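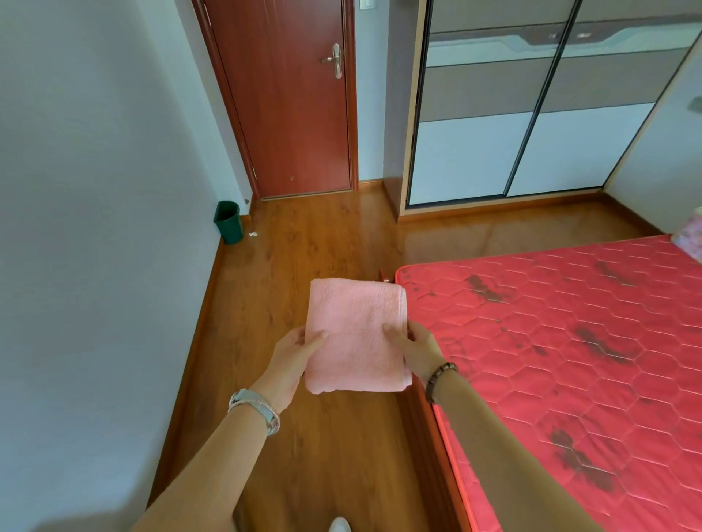 *Pink towel, folded the way I like them for the cupboard.*

# Getting towels soft again in a hard water area

We moved to Wonilia in May and within a couple of months every towel we owned felt like a doormat. I blamed the machine first, then the powder, then the towels themselves (I very nearly bought a whole new set). Then I descaled the kettle for the second time in a fortnight and the penny dropped. The water there is properly hard, and whatever it was doing to my kettle it was doing to my laundry as well.

So this is the routine I've settled on. It takes most of a morning the first time, but you're only hanging about for most of that, and afterwards it's just a matter of not slipping back into bad habits.

## What you'll need

- soda crystals, 425 g for a full drum
- white vinegar, one mug
- your normal detergent, but less of it than you think
- somewhere breezy to dry things

I get my soda crystals from Gamutura, the hardware shop by the bus station, where they come in a big paper sack and cost next to nothing. Supermarket ones are fine too. You want soda crystals, mind, and not bicarb or caustic soda! Bicarb is too mild to do much and caustic soda is for drains. Pop some rubber gloves on if your skin is touchy.

## The strip wash

Start with towels that are already clean. If they've been sitting damp in a heap, give them an ordinary wash first.

1. Tip the soda crystals straight into the empty drum and put the towels on top. Don't pack it, you should be able to get your arm in above them.
2. Run the hottest cotton wash the care label allows, with no detergent whatsoever.
3. When it's been going for 15 minutes, have a look through the door. Mine was full of suds the first time, and I hadn't put any soap in. All of that was old detergent and softener coming out.
4. Let it finish, then run a second wash at the same temperature, again with nothing added. If you still see a lot of foam, do another.
5. Finish with a rinse cycle and put the mug of vinegar in the softener drawer. The smell goes as they dry, I promise.

Leave out anything with a wool or silk trim. Very dark towels can fade a bit at high temperatures, so I do my navy ones on a cooler wash and accept that they won't come up quite as well.

Never mix vinegar with bleach, by the way, either in the drum or in the drawer. If you've been bleaching your whites, run them through a plain wash before you go anywhere near the vinegar.

## Drying

This is where I'd been going wrong for years. I used to haul everything out in one wet lump and drape it over the radiators, and of course it all dried like cardboard.

Now I take each towel by the short end and give it a really good snap, 4 or 5 times, until the loops stand up. Then it goes on the line by one end, so the wind can get at it.
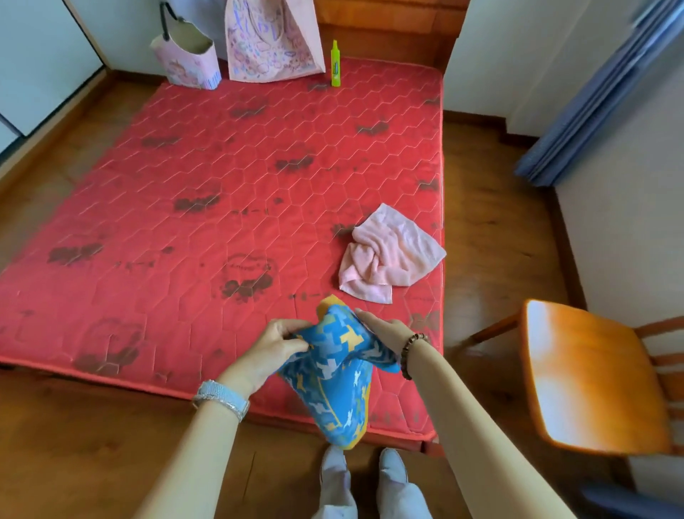
If it's raining I use the airer with the window open a crack, and turn the towels over at lunchtime. Line-dried towels will always be a bit crisper than tumbled ones. If you've got a dryer, a short blast on low at the end makes a big difference, and you can take them out while there's still a hint of damp in the seams and let them finish in the airing cupboard.

## Keeping them that way

I've given up fabric softener completely. I used to love the Wandalum one in the lilac bottle, and my towels did smell gorgeous, but they'd stopped drying anybody. I put a splash of vinegar in the drawer every other wash instead. Scented softener still goes in with the bedding, I'm not a monster.

Detergent was the other thing. Hard water does need a bit more than soft, so check the chart on the packet, but I'd been pouring it in by eye and using nearly double. I stick to the scoop now.

I repeat the full strip wash every 6 months, or sooner if they start feeling waxy when wet. Run the machine empty on hot afterwards and wipe round the rubber seal, as a fair bit of the gunk ends up in there.

Next on my list is the shower screen, which has the same trouble and is a good deal more stubborn.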